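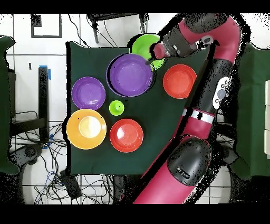

グルマウにある食器メーカー、ツェレルの工場公開に行ってきた。公開は毎年五月に行われていて、申し込めば誰でも入れる。勤め先の保育園で食器の入れ替えを検討しているところで、子ども用の色つきの器をまとめて見られる機会を探していた。受付を通って最初に入ったのが白いタイル床の部屋で、濃い緑の布をかけたテーブルに、紫の大きなボウル、黄緑の小さなコップ、赤いボウル、オレンジがかった黄色の皿といったプラスチックの器が出ていた。カタログでは紫がもっとくすんだ色に見えていたので、実物の色を確かめられただけでも来たかいはあった。

工場はグルマウの駅からバスに乗り、テハーダ通りという停留所で降りて坂を上がったところにある。停留所から門までは案内の矢印が出ていたが、坂の途中の分かれ道には矢印がなく、一度間違えて資材置き場の方へ行ってしまった。門の前で上着を着た人に聞いたら、右の道だと教えてくれた。バスは本数が少ないので、帰りの時刻は先に控えておいたほうがいい。

受付は九時半からで、着いたときにはもう列ができていた。昨年は一日で2000人が来たそうだ。名札と紙の帽子、見学順路の書かれた紙を受け取る。荷物はロッカーに預けるが、筆記用具と飲み物は持って入れる。ロッカーは小さく、旅行用のかばんは入らない。大きな荷物の人は受付の奥で預かってもらっていた。

見学は10人ずつの組に分かれて回る。私の組の案内は成形部門のシャーンドル・クンさんで、説明は英語とドイツ語だった。早口だが、聞き返すと同じことを言い換えて説明してくれる。組には近くの小学校の先生が二人、食器店の人、それに親子連れがいた。

最初は原料の倉庫だった。粒の原料が袋で積まれていて、色の粒は別の棚にある。器の色は塗っているものだと思っていたが、原料の段階で色の粒を混ぜ、器の中まで同じ色にするのだという。表面に傷がついても下から白い地が出てこない。うちの園の古い皿は縁がこすれて白っぽくなっているので、この点は質問した。クンさんの話では、白っぽくなるのは色が落ちたせいとは限らず、細かい傷で光り方が変わっている場合も多いそうだ。研磨剤の入ったスポンジをやめるだけでだいぶ違うと言われた。帰ったら厨房で使っているスポンジを見直す。

次が成形の建物で、音が大きいので耳栓が配られた。金型が閉じて、開いて、器が出てくる。これを見ている時間がいちばん長かった。子どもたちはガラス越しに張りついて動かない。出てきた直後の器は熱いため、触らせてもらえるのは冷ましたあとのものだけだった。ボウルの底の中央に小さな丸い跡があり、樹脂が入ってくる口の跡だと教わった。この跡の仕上げが粗いと、机に置いたときにがたつく。器を選ぶときは平らな机に置いて、縁を軽く押してみるとよいとのこと。

色替えの話も聞いた。濃い色から薄い色へ替えるときは、前の色が抜けるまで何度も空打ちをする。だから一日の予定は薄い色から濃い色へ進むように組む。黄色を作って、オレンジ、赤、最後に紫という順になるそうだ。途中で出る混ざった色の器は売り物にならず、砕いて別の用途に回す。赤に紫の筋が入った皿を一枚見せてもらったが、食器店の人はこれを売ればいいのにと言っていた。クンさんは首を振って、同じものを二度作れないから注文を受けられない、と答えた。

検査の部屋では、係の人が器を一つずつ光にかざして、縁を指でなぞっていた。合わせ目に出る薄い出っ張りを見つけるためで、見つかったものは小さな刃物で削る。削りすぎると、そこだけ縁が薄くなってしまう。試しにやらせてもらえたが、私のは削り残しがあって戻された。小学校の先生の一人はとても上手だった。

昼は敷地内の食堂で、じゃがいものスープとパンが出た。器はもちろん自社のものだった。スープの器は思ったより深く、スプーンの先が底に届くまでに少し距離がある。大人には問題ないが、二歳児には深すぎると思う。一緒に食べた小学校の先生は、給食では深いほうがこぼれなくてよいと言っていた。年齢によって答えが変わるので、園で一種類に絞るのは難しそうだ。

午後は製品の使い方についての時間だった。担当は企画のアイノア・マンサーノさんで、ここは質問を受けながらゆっくり進んだ。主に「バサード」という子ども用の系列について話を聞いた。大きさの違う鉢と平皿、コップがあり、色は同じ調子でそろえてある。色と大きさを固定しないのがこの系列の考え方で、赤い皿もあれば赤い鉢もある。マンサーノさんによると、以前は大きさごとに色を決めていたが、園や家庭から、きょうだいで色を分けたいという声が多く、やめたそうだ。

これはうちの園でも思い当たる。今の食器は小皿が黄色、汁椀が赤と決まっているので、子どもは色で選べない。そのかわり片づけは楽で、黄色を見たら小皿の棚に入れればいい。色がばらばらになると、四歳の子たちが自分で棚に戻すときに、形を見て判断することになる。そのほうが勉強になると考えるか、昼寝前の忙しい時間に困ると考えるか。持ち帰って先生たちと話すことにした。

重ね方についても聞いた。コップは入れ子にできるが、ぴったりはまりすぎると子どもの力では抜けなくなる。内側に小さな段をつけて、途中で止まるようにしてある型もある。ただし段があると洗い残しが出やすい。食洗機を使う施設には段のない型を勧めているという話だった。うちは食洗機なので、段のないほうになる。
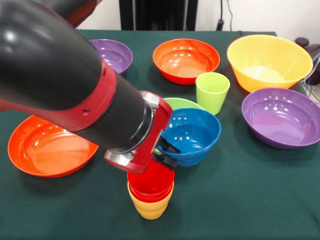
抜けなくなったコップの外し方も教わった。外側をぬるま湯につけ、内側に冷たい水を入れてしばらく置く。引っぱるときは真上ではなく、少しひねりながら持ち上げる。園では机の角でたたいて外す人がいるので、これはすぐに伝えたい。たたくと縁に目に見えないひびが入り、そこから割れることがあるそうだ。

ボウルの容量についても確認した。バサードのいちばん大きな鉢は、縁まで入れて700ミリリットル。取り分け用のつもりで作ったものだが、これで一人分のうどんを出している家もあると言って、マンサーノさんは笑っていた。縁まで入れた数字なので、実際に運ぶときはもっと少なく見なければならない。カタログには縁までの数字しか載っていない。配膳のときの目安も載せてほしいと伝えると、紙に書き留めていた。

親子連れのお母さんからは、電子レンジに入れてよいかという質問が出た。底に印のある型は温め直しには使えるが、油の多い料理は温度が上がりすぎるので避けてほしいという答えだった。トマトの色移りについての質問もあった。薄い色ほど目立つ。早めに洗い、日に当てて乾かすと少し薄くなることもあるが、完全には戻らないと考えてほしいとのことだった。私はこういう答え方のほうが信用できる。

そのあと売店に寄った。検査ではねられた小さな傷のものが安く出ていて、かごを抱えた人で混んでいた。支払いの列が長く、バスの時間が気になったが、平皿を四枚と、品番1013の小鉢を二つ買った。小鉢は内側の曲がりがゆるやかで、スプーンで最後まですくいやすい。傷は底の裏にあり、使うぶんには困らない。現金しか使えないと書いてあったのに、実際にはカードも使えた。

売店の横には昔の製品を並べた棚がある。創業したころの弁当箱や、取っ手が片方だけの鍋つかみのようなものまであって、統一感はない。古い皿は今のものより厚く、持つとずっしりする。薄くしたのは軽くするためでもあるが、輸送の費用が大きいと、たまたま横にいたクンさんが教えてくれた。箱に入る枚数が増えるからだ。重いほうがひっくり返りにくいのではと聞くと、底の輪を広くして補っているという。古いものと新しいものを裏返して比べると、確かに輪の幅が違った。

よくなかった点もいくつか書いておく。成形の建物では耳栓をしたまま説明を聞くので、後ろの人にはほとんど聞こえない。説明はできれば建物に入る前に済ませてほしい。順路の紙は地図の向きが実際と逆で、食堂から午後の会場へ戻るのに迷った。トイレは受付の建物と食堂にしかない。小さい子を連れて行く場合は、成形の建物に入る前に済ませておくとよい。

園に帰ってから、買ってきた皿と小鉢を給食の時間に何日か使ってみた。小鉢は三歳児の組で評判がよく、煮豆がすくいやすいようだ。平皿は今の棚の仕切りより少し大きくて、立てて入れると上につかえる。寝かせて重ねれば入るが、それだと棚の段が足りない。注文するなら棚の仕切りを一つ外すことになる。見本の貸し出しもしているそうなので、コップと大きいほうの鉢はそちらで試すつもりで、申込書をもらってきた。貸し出しの期間は二週間、送料はこちらの負担になる。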